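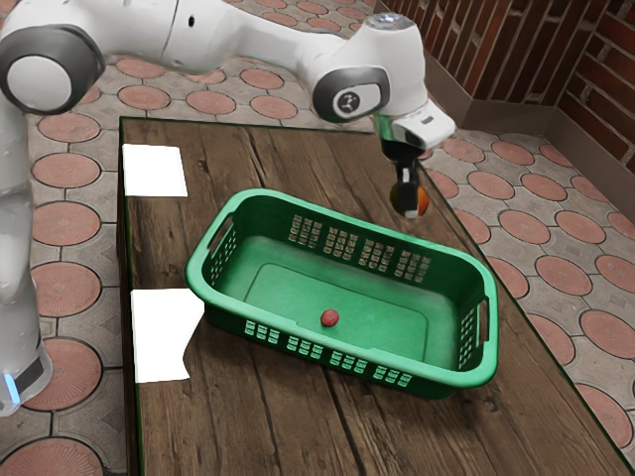 Most arguments about robot software are about the learned policy. I think more of them should be about the planner underneath it, and about who reads its logs.

At Jondness we run pick and place tests in simulation, 60 episodes to a batch. In March, Rongrong Kang went through 12 failures by hand. The perception output was fine in every one. The planner had been given a drop pose and no limit on how far the arm could swing wide of the table on the way there.

A success flag hides that. Fruit in the basket counts as a pass, whatever path the arm took.
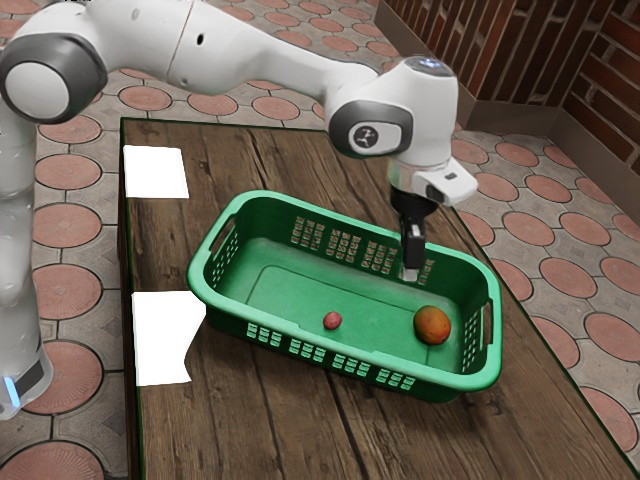 Log the path, then score it

My view is that every team should store the full trajectory and grade it - clearance, joint speed, time over open floor. It costs 20 lines of code. Catinca Stoica calls it bookkeeping, and she is right. I would still take it over another week of tuning.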